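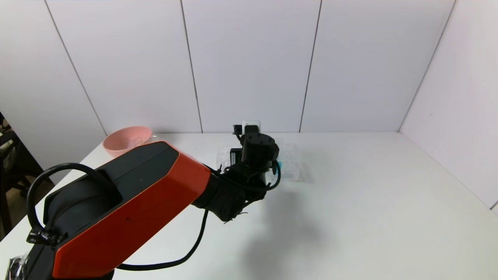
An orange-red and black arm reaches across one of the white tables at the Rivdale workshop, with a pale pink bowl to the left.

Teaching by Example: Inside the Bokell Collection Programme

At Rivdale, the working day is measured in episodes. An episode is one complete attempt at one task by one arm: a bowl moved from the left of the table to the right, a lid placed on a box, a cup turned the right way up. Each attempt is guided from start to finish by a trained operator, and each is stored with the camera footage and the position of every joint at every moment. By the end of a shift, a single table may have produced 153 of them.

The Bokell programme was established to supply these records to groups developing learning systems for household work. Such a system is given no written rules for picking up a bowl. It is shown the action many times, under conditions that vary in small and deliberate ways, and from these examples it forms its own means of choosing the next movement. The quality of what it learns depends to a great extent on the quality of what it has been shown.

The tables are kept plain for this purpose. White walls enclose the working surface and limit what the cameras take in beyond it, so that the objects and the arm make up most of what is recorded. Shadows are permitted. Early advice to the programme had been to remove them with stronger lighting from several sides, but a kitchen has shadows, and a system trained without them may be confused by the first one it meets.

Objects are chosen from a store of 593 household items, most of them bought from ordinary shops. Bowls, trays, boxes, spoons, sponges and cloths make up the larger part. Clear plastic containers have a category of their own and are scheduled more often than their number would suggest. Their edges are faint against a white surface, and a camera may find little to distinguish the container from the table beneath it. Operators report that they, too, must look twice when working from the screen alone.

Before each session the operator receives a card setting out the task, the objects and the starting arrangement. The arrangement is changed after every 11 episodes. A bowl may be moved closer to the wall, turned over or partly hidden behind another object. The arm itself will often block the view of the thing it is reaching for, and the programme does not discard footage on that account. A person reaching across a table also loses sight of part of it, and carries on.

What is discarded is a more difficult question. In its first months the programme kept only successful episodes, on the view that a system should be shown nothing but good practice. The policy was reviewed in September at the request of Clarnen, a partner in the work, whose trials had shown that a system raised on perfect examples had no notion of how to recover when a grasp slipped. Operators are now asked to continue after a mistake, to correct it in whatever way seems natural, and to mark the episode as a recovery. Only recordings with a fault in the equipment, or with a missing stretch of footage, are removed outright.

Operators train for three weeks before their work enters the collection. Most arrive with no technical background. The first week is spent almost entirely on pace. Beginners tend to stop above an object while they consider the approach, and a learning system will copy the pause as faithfully as it copies the grasp. Experienced operators move slowly but without halting – a manner that takes some practice, and that several have compared to pouring tea for a guest.

Checking is carried out at Dong, where a separate team views the recordings without knowing who made them. Each episode is given a short written label and a mark for smoothness. Where two reviewers disagree on whether a task was completed, a third is consulted. A bowl that rests on the edge of a tray is the usual cause of argument, and the written guidance on that point now runs to two pages.

The present phase calls for 900 hours of accepted recordings across all tables. The next will introduce cloths and other soft items, which seldom lie in the same shape twice and for which the starting card is of limited use. A new form of card, giving a general condition in place of an exact layout, is being tested at two of the Rivdale tables.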